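Workroom Check, Wooden Benches and Surroundings
Completed by: Iveta Kolář
Date: June 7, 2021
Premises: Kuvwood, ground floor unit
Result: Pass with comments

I have used the standard form because I was asked to. Where the form asks something silly I have answered it anyway and put my view underneath.

1. Floor and walkways

1.1 Walkways clear to both exits. OK.
Comment: clear on the day I came, with notice given. I would put more faith in a visit with no notice.

1.2 Floor covering flat, no lifted edges. OK, one exception.
Comment: the join by the store cupboard has been glued before and is coming up again. More glue will hold until October if you're lucky. It needs cutting back and a proper threshold strip.

1.3 Anti-slip mat at sink. NOT OK.
Comment: there is a mat. It slides. The Greco leaflet pinned above it says it grips on any surface, and I moved it with one foot.

2. Benches and tabletops

2.1 Tops sound, no open joints between planks. OK.
Comment: run a fingernail along the joints instead of looking at them. Darker streaks in the grain tell you very little, and I wish people would stop writing them up as damage.

2.2 Front edges free of splinters. OK.
Comment: small rough patch by the window, sanded while I waited.

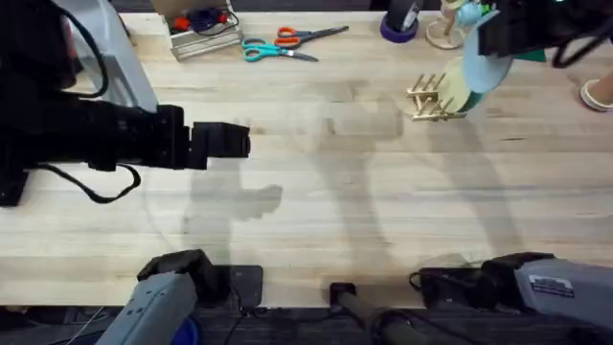 Issue 2, page 30

2.3 Finish in good order. See comment.
Comment: I was told the tops had been treated with Zokell oil, "good for 2,000 wipes". Who wiped it 2,000 times? Re-oil when water stops beading on the surface and forget the number.

2.4 Load label fitted to each bench. NOT OK.
Comment: the label on the long bench says 376 kg. I can't find where this came from. The maker's sheet gives no figure at all. Either get it in writing or take the label off, as a wrong label is worse than a missing one.

2.5 Fixings tight. OK.
Comment: checked by hand and then with a spanner. The hand check found nothing and the spanner found two.

3. Tapes, marking and temporary repairs

3.1 No tape used as a permanent repair. NOT OK.
Comment: the cupboard door, the bin lid and one socket cover. The socket cover was replaced before I left. The other two can wait a week, no longer.

3.2 Marking tape suitable and legible. OK.

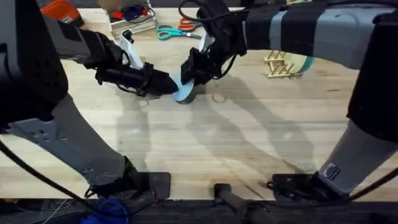
Marking tape is one of those subjects where everybody has an opinion and hardly anybody has read the instructions. The Rollix stuff in the cupboard claims to leave no residue, and the strip I pulled off the shelf left plenty. Test any new roll on the underside first and leave it on for a few days. As for colour, a light blue roll like the one on the pale tabletop is easy enough to spot at arm's length. A thin strip of it seen from the doorway is another matter, and I'd want something darker for hazard lines. Whatever you choose, write it on the wall chart, or next year's colours will mean something else.

3.3 Old tape removed before new is put down. NOT OK.
Comment: three generations on the floor by the back door, all pointing to different places to stand.

4. Electrical and lighting

4.1 Leads undamaged, none trailing across walkways. OK.
Comment: one kettle lead had a nick in the sheath. Binned.

4.2 Test stickers in date. OK.
Comment: the stickers are in date. I have asked for the actual test record, which I have not yet seen.

4.3 Lighting even over work surfaces. Marginal.
Comment: fine at midday. Come back at four in winter and tell me the same. 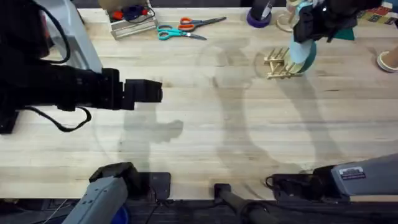

5. Fire and first aid

5.1 Extinguishers in place and serviced. OK.
Comment: one was holding the door open. It is now on its bracket, where I expect it to stay until I have driven off.

5.2 Alarm heard in all rooms. OK.
Comment: faint in the toilet with the fan running. The form has no box for faint.

5.3 Oily rags stored in a lidded metal bin. NOT OK.
Comment: plastic bin, lid taped (see 3.1). This is the one item I would lose sleep over. Oil-soaked cloths can heat up by themselves when they are bundled together. Fix it first.

5.4 First aid kit complete. NOT OK.
Comment: no eyewash, and the plasters have been replaced with a note saying "plasters in office".

6. Points raised by staff
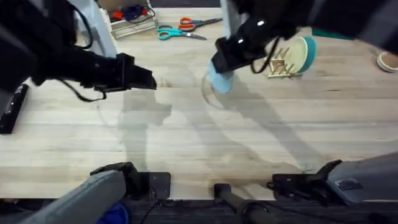
Can we clean the wooden tops with bleach?
Use a damp cloth and a little washing-up liquid, then dry the wood straight away. Bleach can roughen the surface and lighten it in patches.

Next check to be unannounced. Copies of the lighting readings and the electrical test record to me by October, please, on paper.

Signed: I. Kolář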